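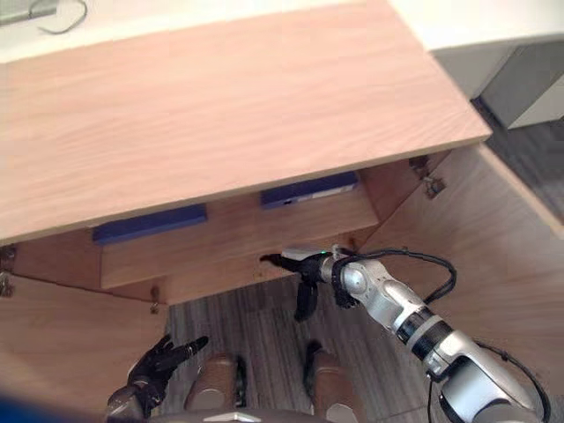
Wooden cabinet, front open.

1/ I climbed for eight years only on bolts. In May I started to learn placing my own gear, and I want to write down what I learned on the small crag at Trirero.

2/ My teacher is Urmila Dubey. On the first day she did not let me lead. I stood on the ground and placed nuts at the height of my chest, 20 of them, and she pulled on each one. Four came out in her hand.

3/ My mistake was always the same: I looked at the crack from the front only. Now I look also from below – is there rock behind the nut, or only air?

4/ Second lesson: extend the slings. On my first lead the rope made a zigzag and near the top I could hardly pull it.

5/ The route was Bisht, very easy, 20 meters. I needed more than one hour. Jyoti belayed me and did not complain, thank you Jyoti!

6/ Question for people with more experience: do you rack your nuts by size on one carabiner, or on two? I dropped one whole carabiner already.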